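Skostari Label Printer – Set-up Guide
Section 4: Loading labels and first print

Read section 3 first if the printer is still in its shipping foam. Power OFF for steps 1 to 4.

1. Press both side tabs, lift the lid. Goes up stiff the first time.

2. Take out the cardboard insert. Keep it – you need it if the unit ever goes back to Omdale for service.

3. Drop the roll on the spindle, labels facing up. Standard roll is 2000 labels, part no. 1271.
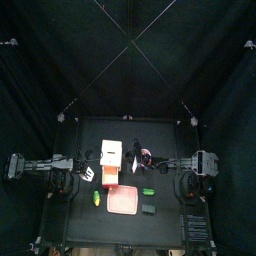 Note: don't use rolls with a torn leading edge. Trim with scissors, straight across, then feed.

4. Feed the strip under the roller untill it pokes out 10 mm at the front. Close lid. Two clicks, one each side.

5. Power on. Wait for the steady light. Blinking = lid not shut, go back to step 4.

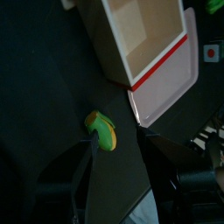
6. Pick a label size in the Makine app. Small is fine for most bins and drawers. Odd shapes are harder – something like the small green toy with its curved, glossy side won't take a large label flat, so use Small and stick it on the straightest bit. Wipe the surface first, let it dry.

CAUTION: Print head gets hot. Dont touch it for 10 minutes after a long run.

7. Hold FEED for a test label. Should read 2938 in solid black. Faint or stripey – raise Darkness one notch and try again.

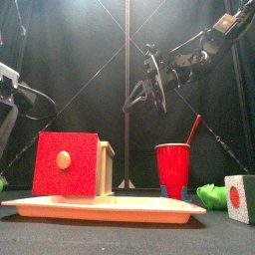

8. Tear downward against the metal edge. Never pull labels out by hand while it's printing.

9. Save your settings in the app, or they reset at power off.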